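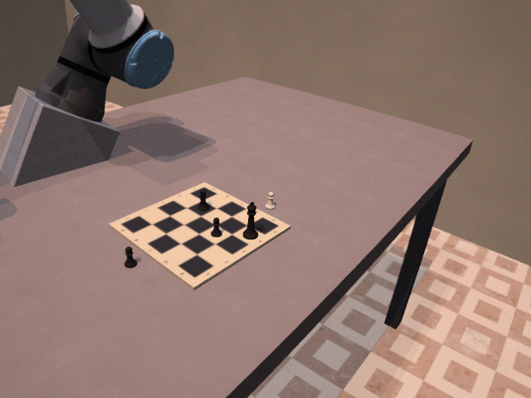
规矩写得越细，现场的人越不看，有位读者在上一篇底下留言这么讲，还说他们那边的安全手册打印出来能垫桌脚。我把这条留言念给对面的人听，她笑了一下，说这话对一半。

她在Londstead管仿真测试规范，不愿意署名，理由是规范是一屋子人吵出来的，写谁的名字都不合适。那就不写。聊了一个下午，录音不全，中间有一段没录上，下面靠笔记补的，措辞可能有出入。

先问那一半对在哪。

“细没问题，细错了地方才有问题。”她说，“我见过一份文件，用了四页讲急停按钮的颜色，讲程序改完之后谁签字，就一行。结果呢，按钮颜色没人搞错过，签字天天搞错。”

Londstead现在用的那版规范，正文只有6页，附录长得多。棋盘类任务单独有一节，机械臂拿棋子、放棋子、把吃掉的子挪到盘外。为什么是下棋？她觉得这问题有点外行（确实外行）。棋子小，高矮不一样，王高兵矮，挨得又近，夹爪下去一个角度不对就碰倒旁边的。抓取规则里该管的事，一副棋差不多全能碰上。

“而且谁都看得懂。你跟管理层讲末端位姿误差，他们点头。你跟他们讲兵倒了，他们会问为什么。”

规范第一条，先仿真，后真机。听着像废话。她说这条争得最凶，争的是仿真跑到什么程度才算“先”过了。有人主张跑通一次就行，有人要一千次。最后定的是每个任务50个不同的起始摆法，每个摆法都得过，失败的必须留记录，不许删了重跑。

不许删了重跑，她重复了一遍。

“以前最常见的做法，跑崩了，换个随机种子，过了，交报告。报告上全是绿的。没有人撒谎，每一行都是真的，就是少了那几行。”

我问那怎么查。答案挺土，编号连续。日志编号从头到尾不能断，断了整批作废。去年7月那一批跑到第3025号，复核的时候发现中间缺一个号，后来查到是磁盘写满了，跟人没关系。照样作废。做测试的同事气得不行，她也没松口。

“松一次，后面就没法讲了。”

第二条讲盘外的东西。仿真里很容易只建棋盘和要抓的那几颗子，桌上干干净净，路径规划当然漂亮。规范要求盘外也得放子，左右两侧都要有，位置还得变。被吃掉的棋子不会自己消失，真桌子上它就在那儿立着，手臂回程一扫，倒一片。

底座也算障碍物。这条是后加的。Orkik那边的人来做交流，提了一句你们的碰撞检查里怎么没有自己的底座，满屋子安静了一会。“我们查了，真没有。查桌子，查棋盘，查棋子，唯独没查自己脚底下那块。”当天晚上补进去的，所以条文编号是2.3a，不太好看，也懒得重排了。

第三条，光。我没想到光也要写规范。她说视觉方案一换光就露怯，影子落在棋格上，深色的格子、深色的子、再加一片影子，识别就开始犹豫。所以要求至少换几种光源方向，影子要压到桌面上，也要压到棋盘上。只在没有影子的环境里测过的，报告上必须注明，用大号字。

“有人说大号字这个要求幼稚。我说那你别写小号字。”

再往后讲速度。夹爪接近棋子的最后一段要降速，降到正常的55%以下，这数字怎么来的她很坦白，没有什么理论，试出来的，换一种夹爪可能就不对。规范里也照实写了“经验值”三个字。她不喜欢那种看起来很精确、其实没人知道出处的数字，抄来抄去抄成了标准。Dedach的一份旧文件里有个停顿时间，好几家都在用，她写信去问依据，对方回信说，我们是从别家抄的。

说到这里水开了，她起来倒茶，录音就断在这一段。

笔记上接着记的是人。仿真里没有人，这是它最大的便宜，也是最大的坑。规范最后一节整节都在讲这个，仿真通过，不等于旁边可以站人。真机第一次跑，围栏要关，全程低速，手放在急停上的那个人不能同时看屏幕记数据。两件事两个人做。缺人就改天。

我问，真的会改天？

“会。改过。项目经理脸色很难看。”

有没有例外？她想了想，说Fallahi的合作项目申请过一次豁免，理由是演示时间定死了。没批。演示最后放的是仿真录像，片头写明是仿真。她认为这个做法反而值得写进规范，凡是仿真画面，对外一律标明，不准含糊地叫“测试画面”。现在渲染做得好，地砖花纹、棋子上的反光都有，外行扫一眼分不出来，那就更得标。

回到开头那条留言，规矩越细越没人看。她的办法是每条后面跟一件出过的事，两三句，不写是谁。编号断了那件，底座那件，都在里面。新来的人不爱读条文，爱读出事，读完出事顺便就把条文看了。

“有人说附录比正文好看，”她说，“我当夸奖听。”

下一版什么时候出？说是在改，卡在抓取失败以后该怎么办。子倒了，是让手臂自己扶起来接着走，还是停下来等人。两派，各有各的道理，她个人偏向停。自己扶当然显得聪明，可扶的那一下，事先没有测过。要扶也行，先把“扶”当成一个单独的任务，老老实实把那些摆法跑完，再来谈。

我走的时候快六点了，她那边还有一批日志要核对，从第一个编号开始看。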